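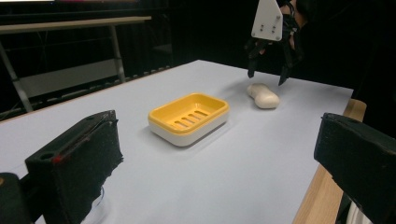

A two-part soap dish with a yellow tray and a white base, and a bar of soap.

Soap dish

A soap dish is a small, shallow container or plate on which a bar of soap is kept between uses. It is found mostly beside the washbasin, in the shower, on the edge of the bathtub and near the kitchen sink. Its main purpose is to keep the soap away from standing water, so that the bar can dry and does not become soft. A second purpose is to protect the surface under it from soap residue. In some countries the object is also called a soap tray, soap holder or soap saver, although the last name is used as well for a small net bag or a loose pad.

Purpose

Bar soap takes up water easily. When a wet bar stays in a puddle, its lower side turns into a soft paste, sometimes called soap mush, and a part of the bar is lost at each washing. The paste also sticks to the dish and hardens there. A good dish therefore has to do two things: lift the bar, and give the water a place to go.

How quickly the bar dries depends also on the room. In a bathroom without a window the same dish can work well in winter, when the heating is on, and badly in summer. Hard soaps with a long curing time suffer less than transparent glycerin soaps, which attract moisture from the air even when they are not used.

Forms

Plain dish. The oldest and simplest form is a flat or slightly hollow plate without openings. It is easy to clean but it collects water, and it is used more for guest soaps and for decoration.

Ribbed dish. The floor has raised lines or small bumps on which the soap rests. Water remains in the channels between them and must be poured out from time to time.

Draining dish. The floor has holes or slots. If the dish has no lower part, the water falls directly on the shelf or into the basin, so these dishes are often placed at the edge of the sink.

Two-part dish. A slotted tray sits in or on a closed base which receives the water. The tray can have another color than the base. Elongated slots with rounded ends are common in the tray, as they leave no sharp corner where residue can stay. In many models the two parts can be separated for washing. The base must be emptied, and owners who forget this will find a cloudy liquid with an unpleasant smell.

Sloped dish. One side is lower and ends in a lip, so that the water runs into the sink. It works only when it is turned in the right direction, and a heavy bar may slide on it.

Wall-mounted dish. It is fixed with screws, glue or a suction cup. Ceramic dishes built into the tile wall were usual in many apartment bathrooms of the last century and are still found in older buildings.

Travel box. This is a closed box with a lid. It protects the luggage but lets little air in, and the soap should be taken out after arrival.

Materials

Ceramic and glass are heavy, stay in place and do not absorb water, but they can break when they fall. Stainless steel is strong, though dried soap leaves visible marks on it. Wood is pleasant to touch and lets the bar dry well if there are gaps between the slats; it needs oil now and then and becomes dark with age. Plastic is light, cheap and made in many colors. Silicone is soft and grips the surface, but it also attracts hair and dust.

Size and shape

Most dishes are rectangular or oval, following the shape of the bar. The inside should be a little larger than a new bar, so that air can reach the sides. Rounded inner corners are easier to wipe than square ones. A raised rim prevents the soap from sliding out, but a very high rim makes it hard to pick up with wet fingers. For this reason many trays have sloping inner walls. Many bars of soap are also shaped for the hand, with round ends and a narrower middle, and such a bar touches a flat floor on a smaller area than a square-cut block does.

Cleaning

Residue is removed most easily with warm water. The dish is left to soak, then brushed, with attention to the slots and to the underside of the tray. A toothbrush is suitable for narrow openings. Where the water is hard, a gray layer of lime soap forms, and plain warm water is not enough; diluted vinegar dissolves it, but it should not be used on natural stone. Dishes shared by several persons should be cleaned more often, and the bar rinsed before use if it looks dirty.

Collecting

Old soap dishes are collected together with jugs, basins and other washstand objects. Sets made before running water was common often include a dish with a lid and a loose drainer inside, and examples with all pieces present are harder to find. The private collection of Leire Bermúdez in Serrano has 881 dishes, of which 16 are complete three-piece sets with lid, drainer and bowl.

See also

Soap; Washstand; Soap dispenser; Bath caddy; Sponge holder

Article text: Fitriani Yeoh. Language check: Keisha Pruitt. Last revised June 2024.

Shares 16 | Comments 9

Contact | Copyright Kodedholm Household Encyclopedia | Back to top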